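Reading groups help board > Philosophy and theology > Getting started

Where do I start with natural theology if I've never read any?

Posted by erden_reader

I've been going to an evening group at the Cotier library since March and I'm completely hooked! We did some short pieces on whether you can reason your way to God without scripture, and now I want to read something longer on my own. The trouble is that I picked up a used copy of the Manalastas anthology (1,313 pages, in 2 volumes) and I have no idea how to get into it. The introduction alone uses "analogy," "univocal" and "participation" as if everybody grew up with them.

I've got maybe an hour a night. Do I go straight through, or skip around? And do I need Aristotle first? I'd love to, but I'm worried I'd never come back out.

Pratanero

Oh, you're in for a great time! Please don't go straight through. The editors put everything in date order, so you'd spend weeks on fragments before you hit a full argument. Start with the Aquinas selections in volume one, just the Five Ways, and read them slowly – they're only a couple of pages and every sentence is doing work. Then read Anselm, even though he's earlier, and ask yourself why Aquinas wasn't persuaded by him. That one disagreement taught me more than any textbook chapter did.

On Aristotle: you need act and potency, and you need the four causes. A decent encyclopedia article will cover both in an evening. The thing that tripped me up was the word "motion." In the First Way it means any change from being able to be something to being it, so water getting hot counts as motion just as much as a stone rolling downhill.

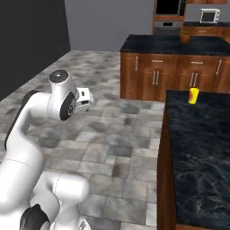
hillside_books wrote back that the First Way is the wrong door for a beginner, and that the Third, from things that can either be or not be, needs much less physics. Fair point! I still like the First for the practice it gives you in following a chain of causes, but if it leaves you cold, swap them.

For "analogy," turn to page 478 in volume one. There's a short question there on whether we can use words like "good" or "wise" of God in the same sense we use them of people. Univocal means the same sense, equivocal means totally different senses, and analogy is his way between the two.

quietpew

Just read Hume's Dialogues. Shorter and more fun.

lamp_and_ledger

I wouldn't skip the Hume suggestion, but save it for second. He's arguing mostly with the design argument as people put it in his own century, and it's easy to come away thinking he answered Aquinas point by point. Read Aquinas first and you'll notice where the two don't meet.

Also, keep a notebook! I write each argument out as numbered steps and put a star by the one I'd deny. I went back to my old ones last winter and the stars had moved all over the place.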